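31st January

Bench 2, kitchenware layout, second pass. Paper changed this morning, items put back from the shelf list.

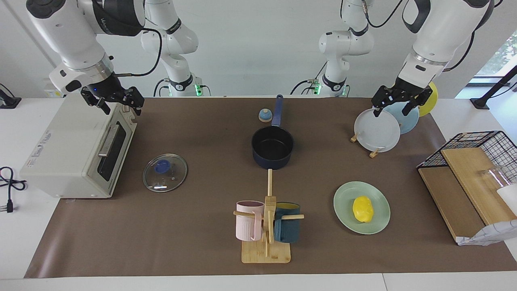
Bench 2 with paper down: toaster oven at the left end, lid, saucepan, plate rack.

**Surface**

The brown paper is the heavier roll from Kunberg. The old sheet had taken up grease near the left end and had started to curl at the front, so it went in the bin. New sheet cut to cover most of the tabletop. I left white table showing at the left edge on purpose: the oven cord sits better on the hard surface than on paper, where it drags the sheet when moved.

Tape on the underside only. Last week's tape on top lifted as soon as a pan was slid over it, and the loose end stuck to the base of whatever came next. Alina Munteanu suggested folding the tape into loops and pressing from the middle outward. Done that way. Check again on Friday for creep.

**Toaster oven**

Cream, rounded top, dark tinted door, silver bar handle across the upper part of the door. It stays at the left end for all layouts in this series. Unplugged, cord coiled beside it. It does not get powered on this bench. Anything that needs heat goes to the counter by the sink, which has its own breaker.

Notes from handling it:

- The body shifts if the door is pulled open quickly. Two feet were worn smooth. Replaced all four with the rubber ones from the Skitau parts drawer, and it now stays put with a normal pull.
- Door hinge is stiff over the last part of its travel. No lubricant until I find out what is safe near food surfaces.
- Side labels left on. Wipe around them with a damp cloth, no solvent. The previous oven lost its rating label to isopropyl and we then had to look up the wattage in the purchase file.
- Crumb tray was out for washing yesterday and is back in. Dry it fully before it goes in, or it leaves a line of rust on the lower rail.

**Saucepan and lid**

Navy pan, black nonstick interior. Lid is clear glass with a thin metal rim and a dark blue knob. The lid goes next to the oven and the pan goes in the middle of the paper. This is a change from the first pass, where the lid was on the pan from the start and half of the tidy-up order made no sense as a result.

The lid knob was loose on arrival. One screw from the inside, tightened by hand and then a quarter turn with the driver. Do not go past that, the washer is thin. If it works loose again, swap the washer before adding torque.

The glass throws a lot of glare under the ceiling panels. I tried turning off the panel directly over the bench and it made the dark interior of the pan hard to judge for cleanliness, so the panel stays on. Live with the glare.

Nonstick inspection: wooden or silicone tools only. The Abreu pan we retired in the first week of the month had scratches from a steel spoon and I would like this one to last longer. Hand wash, soft sponge, towel dry. It does not go in the dishwasher with the rest of the load.

**Plate rack**

Right side of the bench, three plates upright. The rack could take more but three is the number in the layout sheet, and the extra gaps make it easier to put a plate back without touching its neighbor.

Plates were chipping on the underside rim in the first pass. Cause was the rack, which had a burr down near the base. Filed down, then checked by running a cotton ball along it — no snags now. Logged the two chipped plates as scrap.

**Order for tidying**

Settled on this after trying two others:

1. Lid onto the saucepan.
2. Covered pan moved clear of the middle.
3. Plates out of the rack one at a time and stacked.
4. Rack wiped and returned to the right side.
5. Oven door checked closed, exterior wiped, cord left coiled.
6. Paper brushed off toward the front edge into the tray.

Doing the plates first was slower. The stack ended up where the pan needed to go and everything got moved twice. Doing the oven first meant wiping it again at the end, as crumbs from the paper ended up against its base.

**Timing**

First pass, lid on from the start, old order: 357 seconds by hand for a full reset. With the new order I have one run only and do not want to write a number down until there are more. It felt shorter. Plan is 7 runs, same person, same starting layout, then swap people.

**Supplies**

- Paper: one roll of Kunberg left after this one. Reorder now, as delivery was slow last time.
- Giltell wipes: the box of 1080 is nearly finished. The lint-free type, please, and not the textured ones, which leave fibers on the glass lid.
- Rubber feet: one set of four remaining in the drawer.
- Spare plates: need replacements for the two scrapped. Same diameter as the current set or they tilt in the rack.

**Open**

- Hinge lubricant. Alina is asking the supplier.
- Does the layout sheet need the position of the cord? I have been leaving it at the left edge, plug lying flat. Somebody moved it behind the oven on Monday and it took a while to find. I would add a line to the sheet.
- Paper width. The roll is a little narrow for the depth of this table and the uncovered strip collects crumbs. Either a second narrow strip or a wider roll next time.
- Bench 1 still has the old paper and old tape. Change it after the timing runs so that both benches are not out of use on the same day.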